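Table Clearing, Gallery 4 - Warska Bench Notes

Home > Galleries > Household tasks

Clearing a table is a useful test of whether a machine can do chores yet. The individual motions are simple. The difficulty is in the order of work and in the variety of things people leave behind: a rigid plate, a soft sponge, a bottle with liquid in it. Each needs a different grip force, and a fixed setting that holds a full bottle will crush foam. Our log for this task stands at 793 attempts, sorted by object and by type of failure.

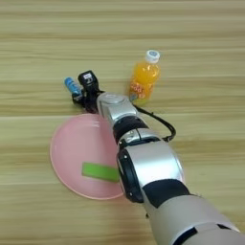
Plates remain the slowest item. A shallow rim gives the fingers very little to close on, and Youssra El Fassi's method is to push the plate to the table edge first, then grip it from the side. A person does the same job in 4 seconds. Our best run took 9 times as long.

Upright bottles are easier, provided the approach is level. Contact near the neck tips them. Niall Kerr has moved the default grasp point down to the label, with a slower lift - the liquid shifts during acceleration and the wrist has to absorb it.

Wiping is still scored separately. Moving a sponge is a pick-and-place task; cleaning with one requires steady pressure across the whole surface, and we have no reliable measure of "clean" yet.

Notes by Boyang Dong. Grasp settings are listed under Allell, run 2041.

Previous: Folding towels | Next: Loading the rack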